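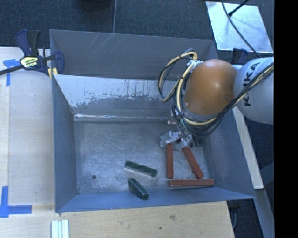 The Bin Is Part of the Job

Large rectangular metal bins are the least discussed objects in most parts stores. They are bought by outside dimension and load rating, painted one color, and replaced when a forklift has bent them past use. The shape of the inside gets little attention at purchase, yet the inside is where the time goes when a bin has to be emptied one piece at a time.

Ikechukwu Okonkwo has kept records on bins for much of his working life, first at the Vesberg castings store and now as storage engineer at Harahap, a supplier of small rectangular blocks to the building hardware trade. His log covers 724 bin changeovers. For each one he notes the wall height, the condition of the floor, how the blocks were put in, and how long the last layer took to clear.

The last layer is the expensive one. While a bin is full, a block can be taken from almost any place on the pile. Near the floor the choices shrink. A block lying flat and parallel to a wall, with only a narrow gap between the two, can be gripped across its width only if there is clearance on the wall side. A block that stands on end or leans on another is easy to reach but may shift its neighbor when it is lifted. Three blocks in an open triangle are a fairly kind arrangement, with bare metal between them and long faces exposed. Three blocks lined up in a corner are a poor one.

Okonkwo's figures put the average clearing time for the last layer at 78 seconds in a straight-walled bin with a flat floor. In a bin with a shallow ramp welded along the two long sides it fell to 53 seconds. The ramp is a strip of bent sheet that keeps a block from settling tight against the wall. It costs a little volume. Harahap accepted the loss on its red block line and refused it on the longer stock, where the ramp took up a full row.

Wall finish

Paint matters less than is often claimed, with two exceptions. A gloss finish throws glare from overhead lamps and makes the edge of a block hard to pick out against the wall. A color close to that of the contents does the same by other means. Blue-gray walls behind reddish-brown blocks give good separation, and a bare gray floor gives nearly as much. Okonkwo leaves floors unpainted. Floor paint chips under dropped blocks within a season, and the chips end up in the packing.

Walls take most of their wear from the rim down. Dents that push inward create small ledges where a block can hang up. He rejects a bin when any inward dent is deeper than half the thickness of the block it carries.

Loading

Random fill is cheap at the loading end and costly at the other. Stacked fill reverses this. Harahap uses a compromise taken from the Fena plant: the bottom two layers are laid by hand with a finger's width between blocks, and everything above is tipped in. The bottom layers stay in order if the first tip is made from low down. Tipping from rim height breaks the pattern, and the hand work is wasted.

Bins should stand level. A tilt too small to notice by eye will still walk the blocks to one side over a day of vibration, after which the near wall collects a row and the far half is bare.

Buying

The Ikano pattern bin, which Harahap adopted in August, has square corners, a removable floor plate and a rolled rim. The floor plate is the useful feature. It can be flipped when one face is scored, and it lifts out for cleaning without turning the bin over. The rolled rim is stiff but hides rust along its underside, so it needs checking by hand, with gloves on. Spare plates are ordered separately from the bin and take longer to arrive.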